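Marble counters and lemon juice - am I crazy for wanting them?

vgashi
We're redoing the kitchen in September and I have my heart set on dark gray marble with the thin white veins. My husband wants quartz. The guy at Cotstead Stone quoted us 115 a square foot installed for the marble, and the quartz was 100, so price isn't really the fight. The fight is that I cook with lemon and vinegar almost every night and everybody keeps telling me I'll ruin it in a week. Anybody living with dark marble who can talk me down (or up)?

rok_s
Had it for 3 years. It etches. You will get dull spots, and on dark stone they show way more than on white. I wiped up a lime margarita after maybe a minute and there's still a ring by the sink. Go quartz and don't look back.
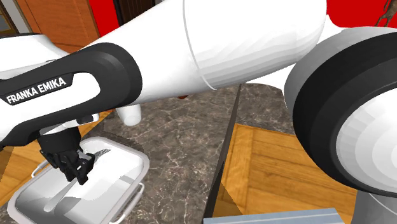 jasminak
Rok, was yours polished though? Polished shows everything. Ours is honed and I've pretty much quit noticing the marks, they just blend into the stone. I use a big cutting board for anything sour and that's the whole routine. I'd pick it again in a heartbeat!

rok_s
Polished, yeah. But honed dark stone shows greasy fingerprints, so pick your poison. My sister has honed and she wipes it down all day long.

zlatko_p
Fingerprints wipe off - etching doesn't. Not the same problem at all. Also make sure you seal it, and then remember that sealer helps with stains and does nothing for acid. People mix those two up constantly and then get mad at the installer.

vgashi
OK so honed plus a board. Can etching be fixed later or am I stuck with it?

zlatko_p
On honed you can usually buff light spots yourself with a powder. Deep ones, call a pro. Ask Cotstead for a scrap of the exact slab, squeeze a lemon on half of it and leave it overnight. If you can look at that in the morning and not feel sick, buy the marble.

jasminak
Yes, do the scrap test!! Red wine and olive oil too.

vgashi
Calling them at lunch. Husband has already asked if he gets to pick the lemon.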